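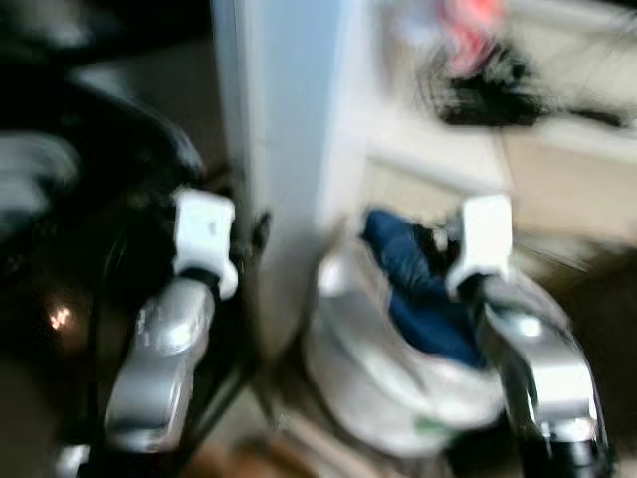 Iolo Price said the lane chart at the pool entrance still showed the summer layout, and that swimmers had been turning up for open lap time during club practice. He asked for the chart to be replaced before anything else was decided about hours. The chair agreed to take the item first.

AQUATICS AND RECREATION OPERATIONS MEETING
Memitz Recreation Center, second floor conference room
Minutes, December

The meeting was called to order at 4:05 p.m. A quorum was present. The agenda was accepted with one change: lane allocation moved ahead of the minutes.

1. Lane allocation

The current split is five lanes for open lap swimming and three for programs on weekday mornings. The split reverses when the Pluditz masters group is in the water. The posted chart does not show the reversal, and the chart on the web page shows it only in the downloadable version.

Discussion covered whether the reversal should continue. The Pluditz agreement covers the fall and spring terms and names the lanes it uses by number. Changing the lanes during the spring term would require written consent from the group. Moving the group to a later hour would put it up against water aerobics, which needs the shallow end and at least two adjoining lanes for deep-water work.

It was noted that lap swimmers generally accept circle swimming with up to five in a lane, but that the pace signs are not being put out consistently. The opening guard puts them out. The midday guard has not had this on the shift checklist.

Moved and seconded: keep the present split through the end of spring term, replace the posted chart, and add pace signs to every shift checklist. Carried, no votes against.

Action: Aquatics to post the corrected chart at the entrance, on the deck and at the front desk. Web version to match.

2. Minutes of the previous meeting

Approved with one correction. Under locker rentals, "half-size" should read "half-height."

3. Facility use report

The access gates recorded 1,587 pool entries for the reporting period. The figure counts entries and does not separate repeat visits on the same day. Entries through the family changing area are not included; that door is still on a keypad and keeps no log.

A member asked for the figure to be split by hour. The gate system can do this, but the export has to be run before the monthly archive. The operations lead will run it ahead of the archive from now on and attach it to the agenda.

The weight room and the indoor track were not reported. Both gates were down for part of the period and the numbers are incomplete. No estimate will be published.

4. Booking system

The move from the paper sign-up sheet to Do is complete for lap lanes and for the small studio. Remaining on paper: the climbing wall, the multipurpose court and private swim lessons.

Points raised:

Cancellation window. The setting is two hours. Instructors asked for a longer window for lessons. Do allows a separate window for each resource type, so lap lanes can stay as they are. Lessons will be set to the end of the previous day when they are moved over.

No-shows. The system marks a no-show unless the desk checks the person in. During busy periods the desk has been scanning cards at the gate and skipping the check-in screen. Several patrons have lost booking rights in error. Rights have been restored for those who contacted the desk. The automatic lockout is switched off until check-in can be tied to the gate scan.

Guests. A member can book for one guest. The guest's waiver is still on paper and is kept in the desk drawer. It was agreed that the waiver should be signed before the booking is confirmed, but no method was settled. Carried over.

Action: Front desk supervisor to write a one-page check-in procedure and circulate it before the break.

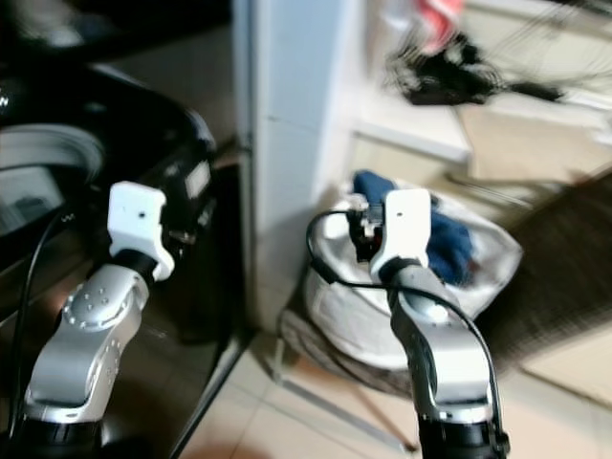
Fig. 2. Two robot arms with white grippers.

5. Rowing machines

Cirex returned a quote for servicing the rowing machines in the cardio area. The quote covers chain, handle return cord, seat rollers and monitor batteries. It does not cover the foot straps, which are treated as consumables and can be changed in-house.

The quote gives the option of a single visit or a visit each term. The operations lead recommended the visit each term. The seat rollers wear unevenly and were replaced late last year, after complaints of a bumping feel at the end of the stroke. One member asked whether student staff could be trained to do the work. Wiping the rail, checking the cord tension and replacing straps are already on the weekly list. Opening the housing is not allowed under the warranty.

Moved and seconded: accept the Cirex quote on the term-by-term option, subject to purchasing approval. Carried with one abstention.

Action: Operations lead to send the requisition and confirm whether travel time is billed separately. The quote is unclear on this.

6. Pool water and air

Combined chlorine has stayed under the action level in the lap pool. In the warm-water pool it reached the action level on three occasions, each after back-to-back lessons. Fresh water was added and the reading came down within the shift in all cases.

The dehumidification unit is running on its secondary fan. The part for the primary fan is on order. Deck humidity is higher than normal, and the windows on the south wall have condensation in the early morning. Guards have been told to check the tile below the windows at opening and to put out the wet floor cone.

Iolo Price asked that the readings log be kept on the deck and not in the pump room, where the guards have no key. Agreed. The pump room will hold a copy.

7. Break hours

Proposed hours for the winter break were handed out. The building opens at 9 a.m. and closes at 5 p.m. The lap pool closes for roughly a week for regrouting at the deep end. The warm-water pool stays open for lap use during that time with two lanes roped. Group exercise does not run during the break, and the large studio will be open for individual use when the floor is not being refinished.

The dates for the floor work are not confirmed. Hours approved as handed out, with the studio line marked "subject to change."

8. Other business

The lost and found shelf is full. Items held past the posted limit will be cleared at the end of the term. Goggles and swim caps are to be discarded.

A request to play music on the pool deck during lap hours was declined. The request may be brought back for open recreational swim.

Adjourned at 5:20 p.m. The next meeting will be held after classes resume, same room. Agenda items to the front desk in writing.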